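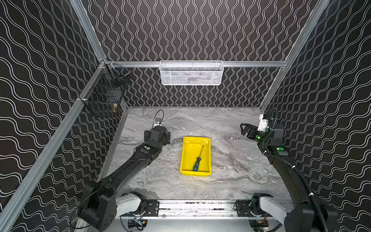

Furnemden Makers' Club, Bench and Tool Group

Can a machine put the tools away yet?

Members ask this every March when the shop gets its big clean. The short answer is that a pair of robot arms can do part of the job if you set the bench up for them. Most of what helps the arms also helps people, so the tips below are worth using either way.

Give each tool a tray. A screwdriver in a bright yellow tray on a gray surface is easy to find, for a camera or for someone without their glasses. Sloped sides are good because the handle stays within reach of your fingers.

Keep one tool to a tray while you are testing. Two drivers lying across each other are still hard for a gripper. In our own trials with the Hevel software we logged 626 pickups of a single screwdriver from a tray, and 522 were clean. With mixed tools in the tray we stopped at 200 tries, as too many ended on the floor.

Hang baskets where they can be reached. Wire mesh on a rail lets you see that something is inside, and dust falls through. Use different colors for different jobs. A white basket at the back and a black one on the side are hard to mix up.

Point the handles the same way. Cayetano Rivas lays his drivers with the shaft toward the back of the tray, and he had the fewest drops of anyone in the group.

What is still a job for hands:

Sorting screws. The small ones go in a muffin tin and you do it yourself.

Wiping down. An arm can drag a rag but it misses the corners — and it will happily spread oil.

Anything with a blade. We do not run knives or chisels with the arms.

Checking tips for wear. Look at the end of each driver under a lamp and pull the rounded ones.

On cost, a Dridevex tray set is a better first buy than any machine. A member can clear a bench in a few minutes. The arms took around 188 seconds to move one driver to a basket when we first tried them, and they are faster now but still slower than a person.

Spare trays are on the shelf by the Barrios drill press. Put them back clean, and wipe the handles with a dry cloth before the tools go in.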